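Prultitz Box Folding and Packing Set - README

Welcome, and thanks for stopping by. If you've landed on this page you are probably looking for pictures of cardboard boxes being folded, opened up and got ready for packing, and I'm happy to say we have a good many of them. My name is Rozália Rácz and I look after the set, along with Magdolna Magyar and Béla Szénási, who did most of the labelling between them and deserve most of the credit.

What's in the set

There are 1,856 pictures in this release, split across 6 folders. Each folder holds one sitting, meaning one stretch of work with the same boxes on the same table. The boxes are teal, or a colour close enough to it that we stopped arguing and wrote teal in the labels. (Zsolt Magyar still says sea-green. You'll find "sea-green" in a few of his early notes, and it means the same thing.)
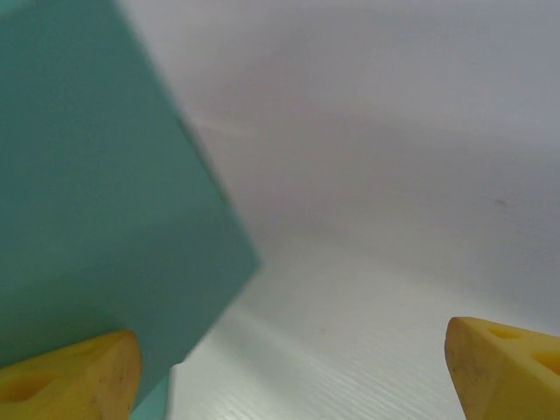
We settled on coloured board after a first try in April with ordinary brown cartons. The brown ones were fine to work with, but the labellers had a hard time telling an outer face from an inner one, and Magdolna went home with sore eyes more than once. With the coloured board the cut edges are much easier to pick out, and that has made a real difference to how quickly a folder gets finished.

Labels

Every picture has a plain text file with the same name. Inside are one or more of these words:

box - the body of a carton, whether or not all of it is in view
flap - any panel that folds on a crease and is still joined to the box
sheet - a flat piece of board, joined to nothing as far as the labeller could tell
inside - a view into a box or other walled space
surface - tabletop, wall or backing panel

If you're not sure whether something is a flap or a sheet, you're in good company. Our rule is to look for the crease. If you can see one, it's a flap. If you can't, call it a sheet and put a question mark after the word, and one of us will have a look at it when we next sit down together.
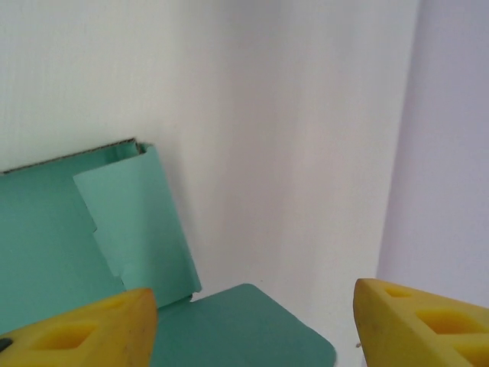
Teal box with a flap standing up against the white wall; the raw brown edge shows along the top rim.

Torn and notched edges are left as they are. Please don't crop them out or tidy them up in your own copies if you plan to send corrections back to us - boxes get knocked about in daily life, and we would like the set to show that. The label "worn" was used in the first release and has been dropped, as two people rarely agreed on where a clean edge stopped and a worn one began.

Colour and light

Expect the same board to look quite different from one picture to the next. A panel that catches the light can come up pale and minty, while the one beside it goes a deep green. We haven't corrected for any of this. The Farkas folder has the widest spread, and the Anden folder is the most even, so if you are just starting out I'd suggest Anden first and working your way along from there.

The white and grey backing was kept plain on purpose. It does pick up shadows, though, and some soft edges in the corners can be mistaken for folds if you're going quickly. Take your time with those.

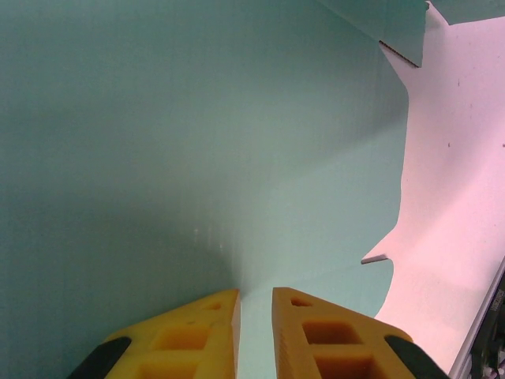

Known problems

Pictures labelled "inside" are the ones we trust least. When the board fills most of the view it can be hard to say where a wall ends and the floor begins, and Béla and I labelled 2 of the folders by different habits before we noticed. He has since gone back over his, and I'm partway through mine.

The Tradby folder has a handful of near-duplicates. They do no harm, but you may want to thin them out before doing any sums.

Changes

Jul 10, 2020 - second release. Dropped "worn", added "sheet", fixed file names with spaces in them.

Thanks and contact

A warm thank you to Magdolna Lakatos, who read through every label file for spelling and found a great deal more than I'd have liked. If you spot something wrong, please open an issue with the folder name and the picture name, and tell us what you think the label should be. I try to answer within the week, and Zsolt covers for me when I'm away.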